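Search products, spares and guides
Search
Clear

Uro bench cell for small-parts handling

July – by Mahtab Moradi

The Uro is a bench-mounted robot arm with a two-finger gripper, a small camera at the wrist and an aluminium framework that holds the whole lot together. It is made for the sort of handling work that many small factories still do entirely by hand: picking up thin plates, threading rings and clips through holes, turning a part over, setting it down the right way round for the next person.

I look after the workshop pages for Zisico, and I spent a good part of early summer at Wakano, a metal finishing shop that took on two of these cells for its ring-and-plate line. I went to collect notes for the setup guide. I came back with far more than that, mostly from the people on the benches, so this page has grown longer than our usual ones. If you only want the specification, skip down to it.

What the work is

Wakano finishes pressed metal plates for other firms. The plates are thin, they have rows of small holes along the edges, and before they can go through the finishing room they have to be hung up. Split key rings go through the holes, the rings go on hooks, and the hooks go on a rail. Afterwards everything comes off again.

Threading a split ring through a small hole is a fiddly little job. You open the coil with a thumbnail or a tool, feed the end in, and walk the ring round until it drops free. Do it a few times and it's rather pleasant. Do it for a whole shift and your thumbs let you know. The line gets through 3,000 plates in a busy week, and before the cells arrived every one of them was ringed, checked and unringed by a team of nine.

The team used to swap tasks every hour to give their hands a rest. They still swap, and I'll come back to that, but what they're swapping between has changed a great deal.

What the cell does at Wakano

Let me be plain about the split of work, as it's the first thing visitors ask. The Uro doesn't open the rings. People still do that, with a bench tool that spreads the coil. What the arm takes over is the handling after that: picking up a ringed plate from the work surface, turning it to face the right way, and passing it to the hanging rail. At the other end of the line the second cell takes plates down and lays them out for checking.

Thin metal on a flat surface is harder to pick up than it sounds. There's hardly any edge to get hold of. The fingers on the Uro are narrow and dark, one of them tapered to a point, and they come in low. If there's a ring standing up, the arm can go for that. If the ring has fallen flat, it tries for an edge or an opening in the plate.
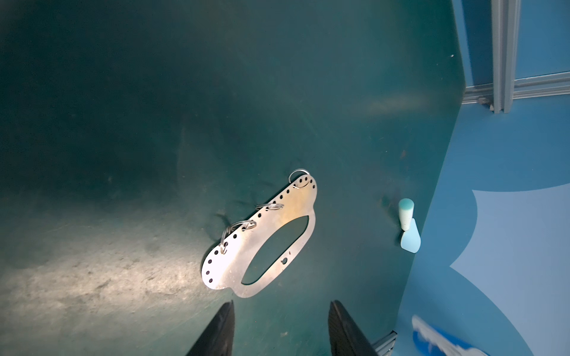

Getting that choice right took most of the setup time, and it was the part I enjoyed most. The operators knew things that weren't in any drawing. They knew that a ring near a corner swings the plate round when you lift it, and that one nearer the middle keeps it fairly level. They knew which plates like to cling to the bench. One by one those habits went into the cell's routines, and you could watch the pick-ups get calmer over the course of an afternoon. I was thrilled, and I wasn't even the one doing the teaching!

Light was the other big lesson. Bare metal throws back whatever is above it, and so do the rings. On the first morning the camera kept losing plates in the glare from a ceiling lamp. We moved the lamp, then moved it back, then hung a sheet of tracing paper under it, and the tracing paper won. It's still there. If you're planning a cell of your own, stand at the bench at the time of day you'll be running and look for bright bands on the work surface before you bolt anything down.

What has changed for the team

All nine people are still on the line. That was agreed before the cells were ordered, and it was written into the plan the staff saw. I mention it because it made a real difference to how the first weeks went. People asked sharp questions, tried to catch the arm out, and told us straight when something was daft.

The hourly swap now has four stations in place of two. There's ring opening, as before. There's feeding the cell, where you lay plates out and keep the supply going. There's checking, which has its own bench with a decent chair and a magnifier. And there's minding, which means watching both cells, clearing a plate when one gets stuck and noting down what happened.

Minding turned out to be the popular one. The stuck-plate notes are kept in an ordinary paper notebook, and they are a joy to read. Some entries are a single word. Others run to half a page with a drawing. They've led to two changes in how the arm approaches a plate, and to one change in how plates are laid out, which came from a new starter in her second week.

Checking has gained the most time. It used to be done by whoever was ringing, in the same few seconds, and small scratches slipped by. With someone sitting down and doing nothing else, problems are being found before the finishing room, when they can still be put right cheaply.

It hasn't all been smooth. The noise is different – not loud, but regular – and two people found it wearing until the cell nearest the window was moved on to a heavier bench. The early pace was wrong as well. We had set the arm to go as quickly as it safely could, and the person feeding it felt chased. Slowing it down gave the line a steadier flow and a much nicer room to work in. I'd now start slow with every installation and only speed up when the people beside it ask.

There was also a worry about losing the knack. Several of the team are very quick with rings and proud of it, and they didn't want that skill to fade. Keeping ring opening in the swap has helped, and on a day when a cell is off for cleaning the whole line can go back to doing things by hand without any fuss.

Learning to use it

Nobody at Wakano had worked with a robot before. Each person had a morning beside the cell with me or with the shift lead, and then a week of minding with someone else close by. By the end of the week they could start it, stop it, clear it, and show it a new plate.

Showing it a new plate is done by hand. You put the arm in guide mode, take hold of it above the wrist and move it to where you want the fingers to go. Press once to save the spot, and again to save the grip. A simple plate can be taught in 20 minutes. One with an awkward outline, or with a large opening in the middle, takes longer, and it's worth doing at a quiet time of day.

The screen uses everyday words. An early version of the Farah software, which runs the cell, had a message reading "grasp pose rejected". It now says "I can't get hold of this one". Everyone prefers it.

What's in the kit

Uro arm with two-finger gripper, black fingers fitted
Wrist camera with cable guides
Aluminium extrusion framework, supplied flat, with brackets and fixings
Farah control box and touch screen
Stop button on a long lead, plus a second to fix to the bench
One spare pair of fingers
Printed setup guide and a wall card for the minding station

The bench and the work surface aren't included. Choose a surface with a bit of give and a plain, dull colour that stands apart from your parts. It will get scuffed, and that's fine, though you should wipe it down daily so that grit doesn't build up where the fingers come in.

Specification

Power: standard wall socket
Number of saved plate types: 13 as supplied, more with a memory card
Gripper: two fingers, electric, changeable without tools
Teaching: by hand guiding or from the screen
Bench fixing: four bolts or clamp set
Weekly care: wipe fingers and camera window, check frame fixings, check both stop buttons

Looking after it

The fingers wear at the tips, as you'd expect when they spend all day sliding along metal. Look at them on a set day. Wakano does it on Sunday, when a short crew is in for cleaning and the line is still. A worn tip shows up first as a plate that slips a little as it's lifted, so if the minding notebook mentions slipping more than usual, change the pair and see whether it settles.

Keep loose rings away from the foot of the arm. They find their way into the joint between the frame and the bench, and fishing them out is a nuisance. A shallow tray with a lip does the job.

Is it right for your workshop?

The Uro suits places with lots of small, flat or fiddly parts, and with people who know those parts well and are willing to teach. It's less suited to very heavy pieces, or to work where every item is different from the last. If you have a short run that changes daily, hand work will probably still be quicker, and I'd say so if you rang us.

If you'd like to try it, send us a box of your own parts with a note on how they're handled now. Please include a few of the bad ones, bent or scratched or badly ringed. We'll run them on the cell in our workshop and write back with what it managed and what it didn't. Better still, bring the people who do the job and let them have a go at teaching it themselves. Allow a full morning, and wear something with sleeves you can roll up.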